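# About the Danbridge School of Household Trades
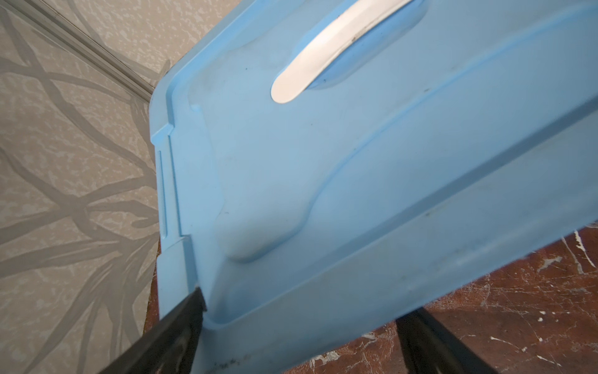
The Danbridge School of Household Trades offers adult instruction in upholstery, small appliance repair, home sewing and the care of household goods. The School was established to serve residents of Danbridge and the neighboring towns who wish to learn a practical trade without leaving their present employment. Classes meet in the evening and on weekends, and most are complete in a single term.

## Our History

The School began as an evening upholstery class held above the former Savolainen furniture store on Husidach Street. When the store closed, its owners offered the lease of the full building to the class, and the present School was formed. The ground floor now holds the repair shop and the tool library. The sewing rooms and the lecture room are upstairs, and the original cutting tables remain in daily use.

Appliance repair was added to the program at the request of former students. Home sewing followed, first as a summer course and later as a full certificate.

## Programs of Study

The School awards certificates in three subjects: Upholstery, Appliance Repair and Home Sewing. Each certificate requires 115 hours of instruction, of which 100 are spent at the bench. The remaining hours cover materials, shop safety, estimating and basic bookkeeping.

Short courses are open to the public and carry no entrance requirement. Subjects vary by term and have included chair caning, lamp rewiring, curtain making and the cleaning and storage of linens. Students in short courses may apply their hours toward a certificate if they enroll within one year.

## The Skistus Tool Library

The tool library was founded with a gift from the Skistus family and holds 3,000 items for loan. Enrolled students may borrow without charge. Former students may continue to borrow upon payment of an annual fee. Tools must be returned clean and in working order, and any damage should be reported at the desk when the item is returned.

## Administration

Ezequiel Requena serves as Director of the School. He joined the faculty as an instructor in upholstery and continues to teach the advanced evening section each fall.

## Admission and Visits

Applications are accepted throughout the year. Applicants must be at least 18 years of age. Tuition may be paid in full at enrollment or by monthly installment, and a limited number of fee reductions are available to residents of Danbridge.

The School will hold its fall open house on 28 October 2023. Instructors from each program will be present to meet with prospective students. Visits at other times may be arranged through the School office.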